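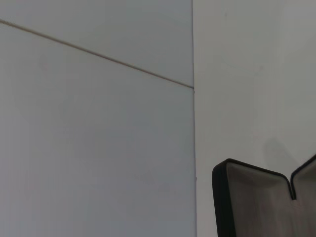

A thin brownish line runs at a slant across a pale panel in the refitted room at Stelgate.

Stelgate reopened its upstairs workroom on Saturday after a refit by Viklund, the Clundwood interiors firm, which says the pale walls and white tabletops will help people keep the place tidy. The evidence for that is thin so far.

Viklund calls the scheme "quiet surfaces." The idea is that a stray item stands out on a plain background, so its owner will pick it up. Areeba Ansari, who handled the job for the firm, said a similar room at Drelico had been "transformed." Asked for figures, she said none had been kept.

The refit cost almost $1000, of which $600 went on paint and panels. No shelves or hooks were added, and there is still no lost-and-found box. That leaves a fair question about where people are meant to put their things.

A pair of black-framed glasses was lying on a white tabletop. They did stand out – Viklund is right about that much – but standing out is a long way from being put away.

"I'd have spent it on drawers," said Precious Buenaventura, who uses the room most weekdays.
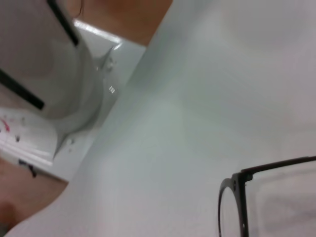
When can people use the room?
It is open from 9 a.m. to 5 p.m. on weekdays, and bookings are taken at the front desk.

Stelgate says it will review the layout in April. It has not said what it will measure.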